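Simulated sorting cells have been my evening reading and my evening tinkering since October, and the one I keep going back to is Pletell, the practice-room package from Wonus. You get a simulated room, a table, an arm, a compartment tray and a handful of small parts, and you teach the arm to put things where they belong. I've been running it on an ordinary desktop and having a great time with it! A few views from the sorting exercise follow, with my notes.

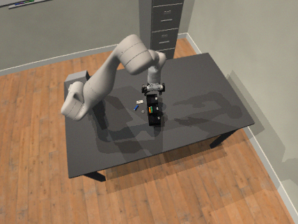

**Katsuhiko Hattori**

The room view is where I do most of my planning. You can see the whole reach of the arm at once, and it gives a fair idea of how close the gripper comes to the tray before you commit to a motion. The green and orange pieces are standing in the tray here, with the blue cylinder and two smaller bits still out on the tabletop.

I love how plain the parts are. Cylinders, a flat block, a little ring. The ring is my favorite and also my worst enemy (small, flat on the table, and very easy to push away when you meant to pick it up). My log has 1,558 tries in it now, and I'd guess the ring has eaten more of them than everything else put together.

The wrist view changes how you think about the job. The fingertips stay in sight, so you start steering by the gap between them instead of by the numbers in the side panel. With all the loose parts out of the tray, as in this next one, I like to stop and decide on an order before moving anything.

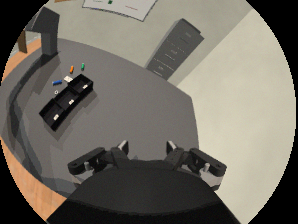
Ueda wrote in to say that the wrist view took a week to get used to, that straight lines looked wrong the whole time, and that going back to a flat view afterward felt like working with one eye shut. Could there be a setting to switch between the two in the middle of a run?

There is, Ueda! Look under View, then Hold Pose. The arm stays put while you swap, and the run keeps its place in the log. It's easy to miss because the menu only shows up when the run is paused.

Pausing is something I do a lot, and the package handles it nicely. You can stop with the arm up high, look the place over from any corner, save the pose and come back to it the next night.
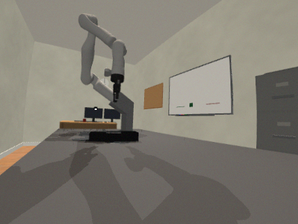 Saved poses also load fast. I keep 7 of them, named after the streets in Sulldale where I grew up, and two get used constantly: one high and clear of the table, one low beside the tray. The rest are experiments I haven't had the heart to delete.

My gripes are small. The manual covers the tray in two pages and could use four. Shadows are lovely but heavy, and on my machine I turn them down for long batches. I'd also like to be able to add my own parts without editing a text file by hand.

For anyone starting out, I'd begin with the cylinders and leave the ring until you've got a feel for the fingers.

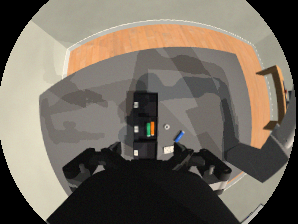
*Wrist view, Pletell sorting exercise: green and orange in the middle compartment, blue still on the table.*

More next month, when I've had a go at the two-arm room.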